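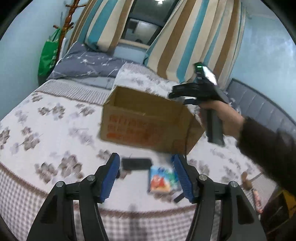

Open box on the quilt, small things beside it.

Filtorham Bed-and-Box, README

545 short clips of small household objects and one cardboard box, on a bed made up with a flowered quilt. 207 are labeled "in", 210 are labeled "out", and the rest are labeled "unclear" by Omolara Ibrahim, who has stopped taking appeals.

The box has no fixed position.

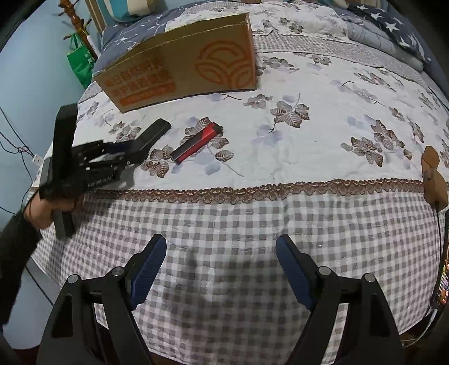

It may be upright or tipped on its side, and the quilt is softer than any table, so don't trust "flat" as a category. We tried it in May and regretted it by lunch.

Version 2 (18/08/2022) merges "tube" and "stick". Glue and lipstick-like items now share a label, to the benefit of neither.
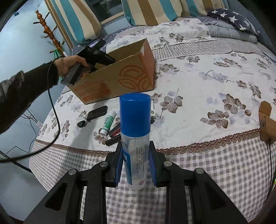
Spray can with blue cap; phone, glue stick and marker on the bedspread.

Known issues: pillows are unlabeled. Send corrections to the Brokari list.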